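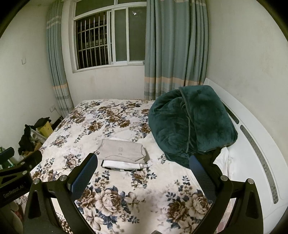 Folded pile on the flowered spread, green plush blanket still waiting its turn.

LAUNDRY CORNER, 2020-03-18

Quick one this time, lots of you are stuck at home and the emails are piling up faster than the washing. 146 of them since the last issue. Can't answer all, sorry.

Most asked: where do you fold if there's no table? On the bed. Make it first, pull the spread tight, then tip the basket out. A smooth surface makes a smoother fold, and you can't go to sleep untill it's cleared. Works on me anyway.

Shirts and sweatshirts. Face down, sleeves in, bottom up to the collar, flip. Logo ends up on top so you can find the one you want. Heavy or dark stuff at the bottom of the pile, light on top. Keep piles short, they slide.

Big plush blankets. Do them last. Shake out, find the long seam, fold along that and not across it. Halves, halves again, then roll. Yuzhen Peng wrote in to say she stands hers on end in the Risness cube shelf, 13 inches wide, and it fits with a bit of shoving. Trying that this weekend.

Pillowcases: one holds the rest of its own sheet set. Old trick, still good.

Swap box at Bortolotti is closed for now so please dont leave bags at the door. We had 120 pieces in there at last look, all going back out once they reopen. Hang on to yours.

Next issue, out in 4 weeks if all goes well: socks, and the readers' vote on drying racks. Send rack pictures. Small ones please, my inbox is full.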